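Keeping old laptops going: a talk with Anca Stanciu
29 August 2022

Anca Stanciu has been repairing laptops for the public since she left her job on the help desk at Brasten, a payroll firm. Her shop, Zumstead, has one bench, a front counter and a back room full of donor machines. Most of what comes through the door is a battery problem or gets blamed on one.

"People say the battery's dead when they mean the laptop won't start," she said. "Those are two separate faults. I've had customers buy a new battery online, fit it themselves and then bring the whole lot in to me because nothing changed."

Her first step is to leave the charger plugged in for half an hour and not touch anything. After that she tries a different charger, then a different wall socket. She keeps a power meter on the bench and writes the reading on the job sheet before she opens the case.

I asked what she looks for in a battery report. She said the cycle count gets too much attention. One machine that week had 226 cycles and was holding barely half its charge, while another of the same model had gone well past that and was still fine. Heat made the difference, in her view. The first one had been left running on a doona every night.

"Full charge capacity against design capacity, that's the figure I read out to people. If it's down to 66 per cent and they only use it at a desk, I tell them to keep their money."
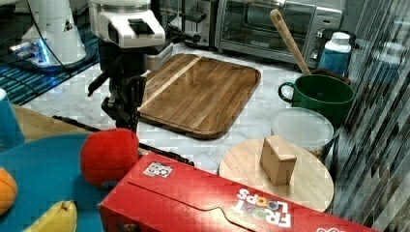
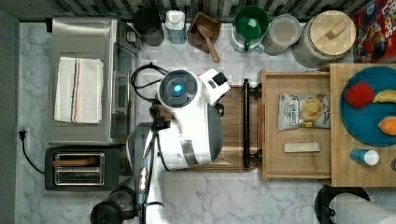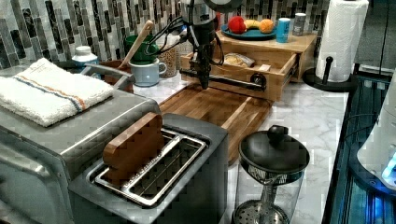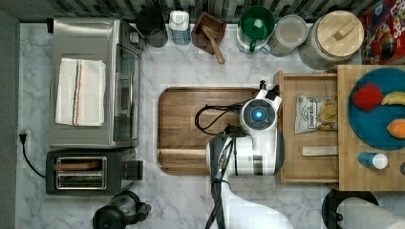 She is less relaxed about swelling. A trackpad that has gone stiff or a lid that no longer sits flat is enough for her to ask the customer to switch off and stop charging. She won't post a swollen battery and she won't let anyone take one home in a bag.

Replacement parts are the hard bit. Zumstead used to buy from a wholesaler called Wanance, and she went through a bad run of cells there that showed full health on day one and fell over within a couple of months. These days she buys from Mihăilă, a smaller supplier, and pays more. A typical battery job costs the customer $133 fitted, and she gives the old one to a recycler.

"I could do it cheaper with the other cells. I'd see the same laptop again by Christmas."

On charging habits she had less to say than I expected. She uses the 80 per cent limit on her own laptop where the maker offers one, and turns it off before a trip. She doesn't bother with draining the battery flat once a month, a tip she still hears from customers who picked it up in the nineties.

Her strongest advice was to do with backups. Of all the laptops that arrive unable to turn on, she said, very few belong to somebody with a recent copy of their files. One customer had 3,000 photos on a drive that was soldered to the board. Anca got the machine going long enough to copy them off, and she made him buy an external drive before he left.

The shop will close for the first week of September while she moves the bench into the larger room. Repairs already booked in will be finished before then, and new ones can be dropped off once she reopens.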